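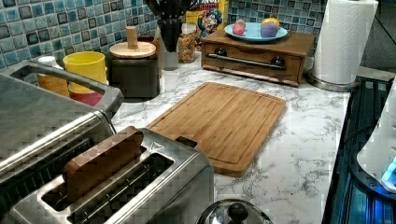

件名:Re: [pan-ml] 山型と角型、どっちで焼いてます?
日付:2024年11月3日

みなさん、こんばんは。ヨランダ・カルワマカです。

いつもは読むだけなのに、今回ばかりは黙っていられなくて出てきました(笑)。食パンの話になると急に元気になるんですよ、私。

まず、ミザヌルさんのメールを引用しますね。

> ミザヌル・パトワリです。
>
> 皆さんに相談です。角食を焼くと、どうしても横がへこみます。
> いわゆる腰折れというやつで、型から出した直後はまっすぐ
> なのに、冷めるころには左右からぎゅっと押されたような形に。
> 粉はグラーンウッドの強力粉、水分は七割くらい、蓋は最後まで
> したままです。焼き時間を延ばすと今度は耳が硬くなって、
> 子どもが残します。
>
> いっそ山型に乗り換えようかと思っているのですが、山型派の
> 方、サンドイッチはどうしてますか。あと、トーストにしたとき
> の違いって本当にあるんでしょうか。
>
> ミザヌル

腰折れ、わかります! 私も引っ越して最初の冬はそればっかりで、くびれのある食パンを毎朝食べてました。味は変わらないから別にいいんですけど、切ったときの断面がなんとも情けないんですよね。

うちの場合、効いたのは焼き上がりの「ショック」でした。型ごと台に一回、どん、と落とすあれです。前は遠慮がちにコトンとやっていて、ロクサナ・カブレラさんの講習に行ったら「それじゃ起きない」と笑われました。二十センチくらいの高さから思い切りよく、だそうです。下に布巾を敷いておけば台も傷みません。

それから水分。七割はちょっと多いかもしれません。グラーンウッドの粉は私も使っていて、あれは吸うようで吸わないというか、こねているときはいい感じなのに発酵が進むとだれてくる印象があります。試しに少し減らして、六割半ばあたりで一度焼いてみてほしいです。あと型いっぱいに膨らむまで待たないこと。私は蓋の下に指一本ぶん残っているところでオーブンに入れます。角がちょっと丸いくらいのほうが、へこみにくい気がしてます。

生地の量も書いておくと、うちの角型で粉は400グラムです。前はもう少し入れていて、目が詰まって重たいパンになっていました。型のメーカーで容積が違うので、ミザヌルさんの型にそのまま当てはまるかは怪しいんですが……。一度、型に水を張って量ってみるといいですよ。(継ぎ目から漏れる型もあるので、流しの上で!)

で、山型に乗り換えるかどうか。

私はどっちも焼く派で、週の前半が角、後半が山、みたいな暮らしです。サンドイッチはやっぱり角が楽ですね。具がはみ出さないし、重ねて切れるし。山型で作るときは、頭のところを先に落としてしまって、そこはバターを塗って台所で立ったまま食べます。これがいちばんおいしいという説もあります。

トーストの違いは、あると思います! 山型は上に伸びるぶん気泡が縦に大きくて、焼くとさくっと軽い。角は蓋で押さえられて目が細かいから、外がかりっとして中がもちっと残る感じ。厚切りにするなら角、薄めに切ってカリカリにするなら山、というのが今のところの私の結論です。ただこれ、ウリセス・テジョさんは前にまるっきり逆のことを書いていたはずで、過去ログを探したんですけど見つかりませんでした。ウリセスさん、見ていたら反論をお願いします。

そうそう、耳が硬い件。焼き時間のせいだけじゃなくて、冷まし方もあるかもしれません。網の上で完全に冷めるまで置いておくと、うちの台所だと耳がばりばりになります。ほんのり温かいうちに袋に入れて、口は軽く折るだけにしておくと、翌朝にはしっとりしてます。早すぎると袋の内側に水滴がついて、これはこれでカビのもとなので加減が難しいんですが。

お子さんが耳を残すなら、細く切って砂糖とバターで炒めるおやつもぜひ。うちの甥っ子は本体を残してそっちばかり欲しがるようになってしまい、姉に叱られました。

冷凍の話も前に出ていましたね。私は焼いた翌朝に全部スライスして、一枚ずつラップで包んで冷凍します。解凍はせず、凍ったままトースターへ。途中で一回止めて、一呼吸おいてからもう一度焼くと、中まで熱が通って表面が焦げません。面倒くさがりの私が唯一守っている手順です。

それと型の情報をひとつ。ベネデッティの一斤型、プラトビーの通販でまた扱いが始まっています。前に欠品で買えなかったという方がいましたよね。最初の空焼きをさぼると見事にくっつくので(経験者です)、届いた日はパンを焼くのを我慢して、空焼きだけにしてください。油を塗るのは冷ましてからです。

長くなりました。ダラ・マグラーさんが予告していたライ麦の回も楽しみにしてます。うちのライ麦種は八月の暑さでだめにしてしまったので、分けてもらえる方がいたらぜひ連絡ください。お礼はパンで!

ミザヌルさん、次に焼いたら結果を教えてくださいね。へこんでいてもいいので断面の話が聞きたいです。

ヨランダ

追伸:粉の共同購入の締め切りっていつでしたっけ。グリンブリッジの全粒粉を一袋追加したいです。まだ間に合いますか?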